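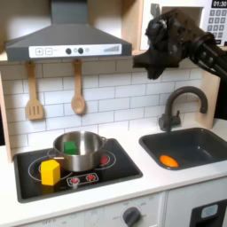
Search this site
Enter keywords
Go

The Case for Celebrating on the Wrong Day

My family has moved birthdays for 16 years. A birthday that falls in a busy week is observed when the week is over, and sometimes the month. I think this is the correct arrangement, and I would like to set out why, including the parts of it that do not work well.

The practice began with a scheduling problem. My wife, Mayuree Sriwong, was working nights at the hospital in Gresitz, and I was driving to Nerley and back for a contract that kept me away four nights out of seven. Our elder daughter turned three during that stretch. We held the party eleven days late. She did not know what the date was, and she had a good time. The following year we could have used the real date and found that we preferred not to.

A birthday has two parts that are usually treated as one. The first is a fact: a person was born on a certain day, and a year is added to the count when that day comes round. The second is an event, which takes food, other people, and several hours in which none of those people are needed elsewhere. The fact requires no effort. The event requires a good deal, and its quality depends almost entirely on the condition of the people attending it.

Fixing the event to the fact means accepting whatever conditions the calendar supplies. In our house the calendar supplied tired adults, a cake bought on the way home, and a telephone call to a grandmother that had to end by eight. Everyone behaved well. Behaving well is a low standard for a party.

When the date is open, the conditions can be chosen. We ask three things before we settle on a day. Is everyone in the same town? Can everyone sleep late the next morning? Does the person whose birthday it is want it yet? The third question matters more than I expected. My mother-in-law, Manee Bunnag, turned seventy in the same week that she moved out of her house in Gretport, and when we asked, she said she did not want to be seventy until she had found her plates. She found them in October. We ate off them.

The usual objection is that a moved birthday tells a person that he or she comes second to work, school, or the car repair. My neighbor Iveta Vrabec holds this view firmly. In her family the day is kept on the day, at breakfast if there is no other time, with a candle in the toast. She says that the inconvenience is the point, and that anyone can be celebrated when it suits everyone else.

I take the objection seriously. Inconvenience does carry information. A person who drives two hours in bad weather for a dinner has communicated something that a person who waited for a clear weekend has not. But the information is delivered once, at the door, and the dinner then goes on for three hours. I have been to dinners where the guest of honor spent those hours worrying about the drive home of the people who had made the effort.

There is also the matter of the day itself. It arrives and somebody has to do something about it, even if only to say that it has arrived. We were careless about this at first. When our younger daughter turned nine, she went to school, came home, did her homework, and asked at bedtime whether we had forgotten. We had not forgotten, and the party was planned for the end of the month, but we had not told her so. I consider that the worst error we have made under this system. The rule since then is that the new date is announced before the old one passes, and that the words are said on the actual morning. Saying them takes no time.

A second weakness is drift. A date that can be moved once can be moved again. My brother-in-law's fortieth was postponed 2 times and then never held, and he is now past the point where holding it would make sense. We allow one move. If the second date fails, the event goes ahead in whatever form it can, with whoever is in the house.

Relatives are harder to manage than dates. Sakda Rungrueang, my wife's uncle, calls on the true day regardless and asks what we are eating. For several years we tried to explain. We now tell him what we are eating, which is generally noodles, and he is satisfied. Lamai Nuchit, who is his sister-in-law and keeps the family's birthdays in a paper diary, has started writing each one down twice — the real one in pen and ours in pencil. I think this is a better notation than any I have come up with.

Presents follow the party, with one exception. Anything that spoils goes on the day.

I turn 52 this week, and nothing is planned for it. Mayuree is on shift, one daughter has an exam, and the other is at Hervieu until the end of the summer term. We have picked a date 30 days out, when all four of us will be home. I expect to be asked at work what I am doing to celebrate, and I expect to say that it is next month, and to be looked at with some pity. There will be noodles on the day, and Sakda will call to ask about them.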